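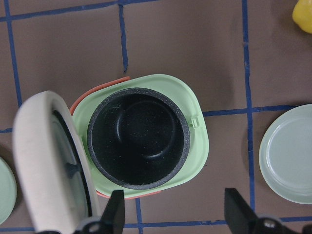 Small rice cooker with open lid. The inner pot is dark, with a gray speckled rim.

PRESS RELEASE
2022-04-04

Flirbridge gives tenants in Trirkeck a first kitchen set together with the keys

Rice cooker and plates are waiting in the apartment from the first evening

TRIRKECK. The housing company Flirbridge will provide new tenants of its furnished apartments in Trirkeck with a kitchen set called Estesska. The set is built around a small rice cooker and contains also plates, bowls, a measuring cup, a rice paddle and a cutting board. It stays in the apartment during the whole rental period and is included in the rent. In the first delivery 200 sets will be placed.

Flirbridge rents out 2,917 apartments, and many of its tenants are students, nurses in training and workers who come from another country with one or two suitcases. The furnished apartments had until now a bed, a table, chairs and a stove, but the kitchen cupboards were empty on the day of moving in. A survey made last year by the tenant service showed that the first warm meal at home was often eaten only after the first weekend.

"When I came to this city I had a good bed and no pot," says Janaka Paul, who leads the tenant service of Flirbridge. "I bought bread for four days. So I know very well what it means if there is something in the kitchen that you can switch on in the first evening. We wanted to start from one meal and then ask what is needed for it."

The rice cooker was chosen for this reason. It takes little space on the counter, and it can be used also by a person who has not cooked much before. Marks for the filling level are found on the inner wall of the pot. The lid opens on a hinge and is closed with a small catch at the front edge of the body. Besides rice, the cooker can be used for oatmeal, lentils, soup and vegetables cut in small pieces.

Tested first in 19 apartments

The set was tried from September in 19 apartments of the house at Suominen Street. The tenants kept a short notebook on what they cooked and which things they missed. After the trial some changes were made. A large frying pan was taken away from the list, as most tenants had preferred to choose their own. A second plate was added, so that it is possible to invite a neighbor. The plates are now shallow and light in color, and they fit in the narrow cupboard above the sink.

"The tenants wrote very exactly, and this helped us," says Milagros Lumanlan, who put together the Estesska set. "One of them wrote three pages only on the lid, where it should be washed and how to dry it. Another one asked for a plate on which you can cut a pepper when the board is dirty. We read everything, and we changed what we could change with the money we had."

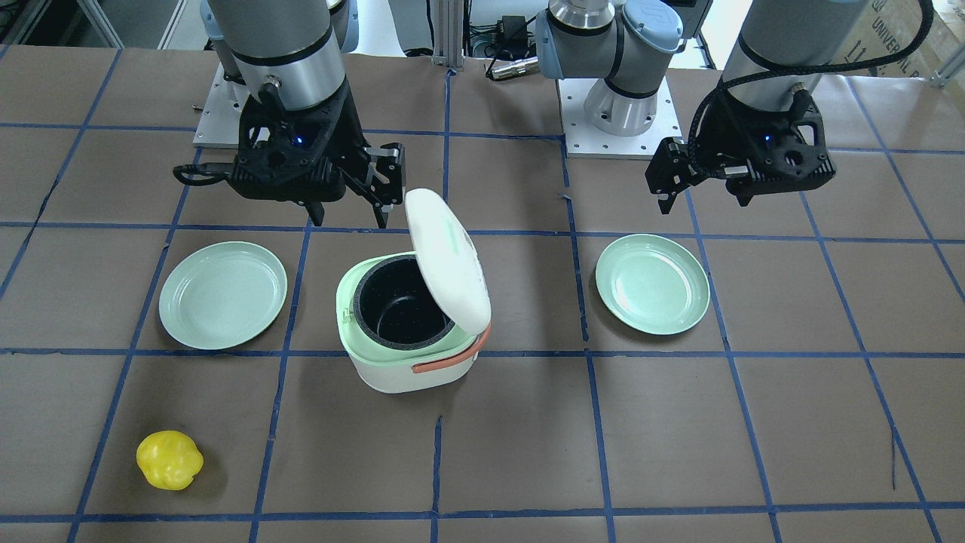
Rice cooker, two pale green plates and a yellow bell pepper.

A recipe card comes with every set. It has five recipes which can be made with the rice cooker only, and all the ingredients are sold in ordinary food stores in Trirkeck. The first recipe is rice with yellow bell pepper and egg. The pepper is cut in small cubes and put on the rice before the lid is closed. The egg is mixed in at the end, when the cooker has changed to keeping warm. The other recipes are lentils with tomato, oatmeal with apple, chicken rice with ginger, and a potato soup.

The recipes were written by Toshio Takeda, who gives evening cooking courses in the common room of the Suominen Street house. He has kept the number of ingredients low and uses the measuring cup of the cooker in all places, so that no kitchen scale is necessary.

"People are afraid of rice for no good reason," says Toshio Takeda. "Wash it, fill the water up to the line, close the lid and go to take a shower. The only mistake I see again and again is that they open the lid too early to look."

The card is printed in large letters, and behind every recipe there is space for own notes. Tenants who want to share a recipe can leave it at the service desk.

Care and exchange

Before a new tenant moves in, every part of the set is washed and checked by the service team. The inner pot should be cleaned with a soft sponge, and metal spoons should not be used in it. If the coating is damaged, the pot is exchanged without cost.

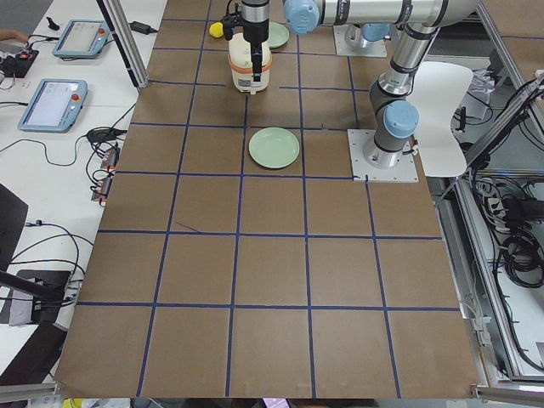
The same rule is valid for a plate that breaks in normal use. The tenant brings the pieces or a photo to the service desk and receives another plate from the storage. For this purpose Flirbridge keeps spare plates, pots and measuring cups in the basement of the Suominen Street house, sorted in marked shelves. Tenants who already own a rice cooker can give back the whole set or single parts of it. These are then washed and used for the next apartment.

"We thought for a long time if we should write all this in the rental contract," says Mortimer Ferreira, head of property management at Flirbridge. "In the end we wrote one page, and it is a separate page. A plate is a plate. It will break sometimes, and we have planned for this."

The sets are placed first in the apartments where a new rental starts this spring. Tenants who already live in a furnished apartment of Flirbridge can put their name on a list at the service desk, and they will be served in the order of the list as long as there are sets available.

About Flirbridge
Flirbridge is a housing company with its office in Trirkeck. It rents out furnished and unfurnished apartments and runs common rooms, laundry rooms and bicycle storage for its tenants.

Press contact
Mark Anthony Mangubat
Communications, Flirbridge
Suominen Street, Trirkeck
The recipe card and the care instructions can be requested from the press contact. The photos of this release may be used free of charge in articles about the Estesska set.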